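Section 4: Recording your suturing demonstrations

Neruvwood set-up guide, revised 05/08/2021

By now you should have the Toma arm bolted down, the wrist camera plugged in and the Fekau recorder talking to both of them. If the recorder's status light is still amber, go back to Section 3 and sort that out first. I've tried pushing ahead on amber and all I got was a folder of video with no joint data beside it.

This section covers collecting the examples themselves. You drive the arm by hand through the console, the recorder saves what the camera saw and what your hands did, and later on the learning software tries to copy you. My first batch was 81 demonstrations and it was enough to get the arm reaching for the pad but not much else. The batch we train on now has 3,696, so pace yourself!

Before you start

1. Put a fresh silicone pad in the tray and press the corners down until they click under the clips.

2. Wet the pad with the lubricant in the squeeze bottle. A dry pad grabs the thread and you end up teaching the arm to tug.

3. If your session sheet says "fluid", add the red training fluid with the dropper. Go easy, a couple of drops is heaps.

4. Load a curved needle and thread. Leave the tail long enough to tie off – you'll be cranky if you run out partway through a knot.

5. Open the recorder, pick your name from the list and type the pad number into the box at the top. Check the number twice.

CAUTION: These are real needles. Set the arm to Hold before you reach into the tray, every time, even if you're only nudging a clip.

Recording a stitch

6. Press the left pedal to start. Wait for the beep before you move anything.

7. Bring the jaws in from below the crease and close them on the needle. Try to keep the tip of the tool near the middle of the wrist view.

8. Drive the needle by turning your wrist along its curve. I used to push it straight, and the recordings from that month (November, if you ever go digging in the archive) are full of torn pads.

9. Pull the thread through, tie off and trim. Take your time with the tie. Slow and steady makes a much better example than fast and jerky.

10. Press the left pedal again to stop, then mark the take as Good, Fair or Bin.

Each stitch is its own recording, so by the middle of a pad you'll have finished knots sitting in view while you work on the next one. Leave them where they are. The same goes for trimmed ends and red smears on the tool – the learning system needs to cope with a messy pad, and wiping everything down between takes gives it a world that's far too tidy.
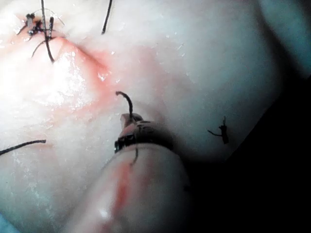
Should I bin a take if I fumbled the needle and had to grab it again?

Keep it, as long as you got the stitch in the end, and mark it Fair. Those recoveries are some of the most useful recordings we have, and the arm learned to re-grip from takes just like that. Save Bin for the ones where you gave up, bumped the tray or forgot which pedal was which (I still do it).

NOTE: A take longer than 300 seconds gets split into two files. The recorder joins them up overnight, so don't try to fix it yourself.

Lighting and glare

The wet pad throws back a lot of light. Some glare is fine and I wouldn't fuss over it, but if you can't make out the thread on your own monitor, the software won't have much luck either. Tilt the lamp a little and check again. Shadow on one side of the tool is normal too. Please don't move the lamp in the middle of a take, only between them.

Finishing up

11. Set the arm to Hold and take the needle out with the forceps. It goes straight into the sharps tub.

12. Peel the pad off and write its number on the back in marker.

13. Click Upload and leave the recorder on until the bar turns green. A full session can take a while on the slow connection.

14. Back up the local folder before you clear it. I use Jetico for the encrypted drive, and the password routine is in Section 7.

15. Wipe down the shaft and jaws with the blue cloths. Dried lubricant makes the hinge sticky.

CAUTION: Don't clear the local folder while the bar is still moving. The recorder will let you, and there's no undo.

If the recorder says "Storage low", you've got room for 800 megabytes, so finish the take you're on and upload before starting another. If it says "Pose lost", stop, go to Hold and run the homing steps in Section 2 again. Any take with that message goes in the Bin, even if the stitch looked lovely.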